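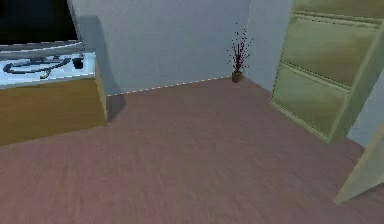 Please don't let them lay carpet in there, wrote one reader from Janby when word got out that the old reading room in Pandwood is changing hands, and I have to say my inbox has been full of the same sort of thing ever since!

So, the news. The Pandwood dance club has got the room for the next 3 years, starting in October, after the parish agreed to let it go at £75 a month. They've been squeezed into the school hall in Susdale up to now, sharing with the badminton lot and stacking chairs before and after every session, so you can imagine the mood at their tea the other evening. I went along for the cake and stayed until they locked up.

The wooden floor is staying, I'm told – no carpet, no rubber tiles, just a good clean and a coat of something that isn't too slippy. Beginners will meet twice a week, mornings at first, and there's talk of a proper tea dance once a month if enough people from the Susdale side can get a lift over. The bus stops at 7, and that is going to be a headache for anyone who doesn't drive.

Not everyone's delighted, mind you. A couple of Janby parents wanted the room for a toddler group and feel they weren't asked in time. I've got some sympathy there (the notice was up for 2 weeks, and half of that was the school holidays). The club says it would happily share the mornings it isn't using, so I hope they'll sort something out over a cuppa.

Anyone who fancies joining can put their name on the sheet in the Pandwood post office. Soft shoes, please, and bring your own water.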